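Home | Features | Reuse and Repair | Subscribe

Second life for the office tower

Few objects leave a workplace with less ceremony than the desktop computer. At the Mumport depot of Skostura, some 900 of them were received last year from schools, surgeries and council offices, and each was opened before any decision was taken about its future.

Divya D'Souza, who directs the reuse programme, maintains that the older office tower remains well suited to the work. The case is laid on its side and the panel removed, and the principal parts can then be reached from above. Coloured release tabs and latches indicate where a part may be freed.

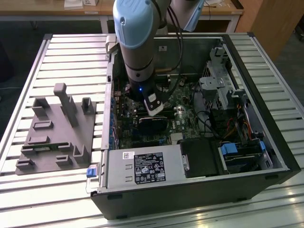
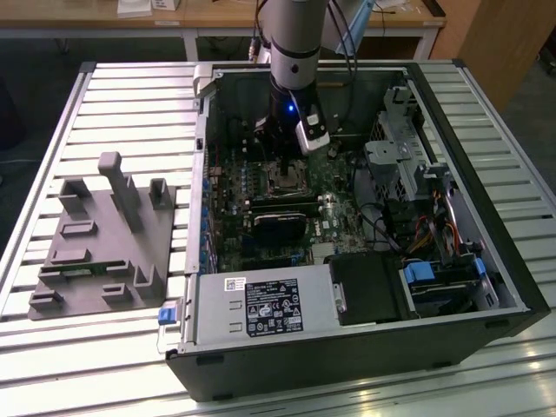

Towers laid open on the slatted bench, with the power supply along the lower side of the case.

Memory modules and drives are recorded separately. Drives are erased or destroyed according to the wishes of the donor, and a certificate is issued in either case. Power supplies are tested under load for 20 minutes. Boards that fail inspection are passed to Bestus for the recovery of metals.

"A sound case and a sound supply are worth keeping, even when the board is finished," says Manikandan Iyer, the senior technician.

Refurbished machines are offered to community groups from September. Applications should be addressed to Rekha Panicker at the depot.

Shares 100 | Comments 2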